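## 6. Setting up the bottle-sorting bench

This section covers the two-arm bench in the shared workshop, from mounting the arms to the first full run. It assumes the enclosure is already standing and the arms have been assembled as set out in section 4. Revised Jul 15, 2021 for the second version of the Lukatari control software.

Allow an afternoon. Most of that goes to cable routing and to teaching the positions over the bin.

### 6.1 Before you start

You will need:

- hex keys to suit the rail bolts
- a tape measure and a pencil
- cable ties and side cutters
- a bin with a liner that folds well over the rim
- empty drink bottles in several shapes, caps on

The tabletop is 946 mm wide between the posts. If you are building your own on the Solberg plan, check that figure before you cut anything. Older copies of the plan give the outside measurement of the posts.

**Caution:** Switch off at the wall before you touch the rail, the boards or any arm cable. The arms drop when power is removed. Support each one by hand or lower it to the tabletop first.

### 6.2 Mounting the arms

1. Lay the front rail flat and slide both mounting plates on loosely.
2. Set the plates so the base centres are 388 mm apart. Tighten the bolts a little at a time, going from side to side.
3. Fit each arm base to its plate. The cable exit faces the front of the bench.
4. Swing each arm by hand through its full reach with the power off. It should clear the posts and the back rail. If it touches a post, move the plate inwards and measure again.
5. Write the final spacing in the bench log. The software asks for it in 6.4.

**Note:** The left and right arms have different calibration files. Swapping the arms without swapping the files gives a mirror error that looks like a loose shoulder joint. Check the files before you take a joint apart.

### 6.3 Wrist cameras and cables

1. Clip a camera module to each wrist, lens towards the gripper jaws.
2. Leave a loop of cable at the wrist, big enough that it stays slack when the wrist is turned to both limits.
3. Run the remaining cable down the arm and tie it at each segment. Don't tie across a joint.
4. Lay the cables into the slotted channel on the front rail and bring them out at the control boards.
5. Power up. Each board should show a steady green light. If one stays dark, reseat its supply lead before you look at anything else.

**Caution:** A wrist loop can catch on the bin rim when the arm comes in low. Watch the loops through the whole first run and keep a hand near the stop button.

### 6.4 Software settings

Start the Lukatari panel on the bench computer and open the settings page. Enter:

- base spacing: 388
- table width: 946
- travel speed: 800 for learning, 1890 for normal running
- bin position: leave blank, as it is taught in 6.5

Save the settings as a new profile. The profile called Killer is the old high-speed one from the Brilis build. It is kept for reference and should not be loaded on this bench – its speed limit is set for a lighter arm.

### 6.5 Teaching the bin position

1. Put the bin near the back centre of the table, in front of the horizontal rail. Mark its base in pencil so it goes back to the same spot after emptying.
2. Fold the liner down over the rim all the way round. A liner that stands up will be picked up by the camera as an edge.
3. Choose **Teach** and guide the right gripper over the opening, well clear of the rim. Press **Store**.
4. Repeat with the left gripper. Keep the right arm parked while you do this.
5. Run each arm to its stored point three times at learning speed.

### 6.6 First run

1. Lay the bottles on their sides in front of the bin. Mix clear and coloured ones, and point the caps in different directions.
2. Close the jaws once and open them again to zero the grippers.
3. Press **Start** and stay at the bench.
4. Let the arms work until the table is clear or an arm stops with a fault.
5. Enter any dropped bottles in the log, with the arm that dropped them.

A cycle should take around 20 seconds per bottle at learning speed. If an arm hesitates over a clear bottle, change the lighting before you change the detection threshold. 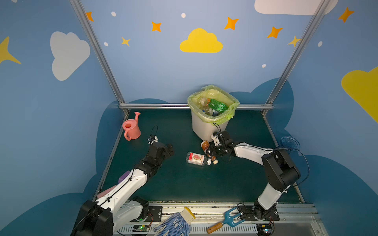
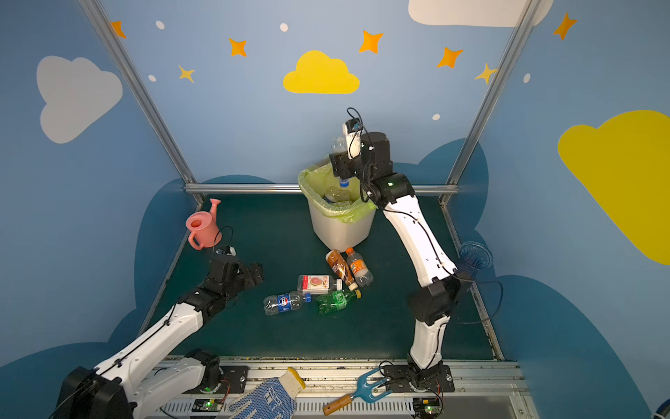
*Fig. 6-1 and 6-2. Both arms at the bench, with the lined bin near the back centre and bottles lying in front of it.*

### 6.7 Shutting down

1. Press **Park** and wait for both arms to stop moving.
2. Switch off at the panel, then at the wall.
3. Lift out the liner and put the bin back on its pencil marks.
4. Wipe up any drips on the tabletop before the next user starts.

Check the rail bolts again after the first week of use. The next full inspection is due in September.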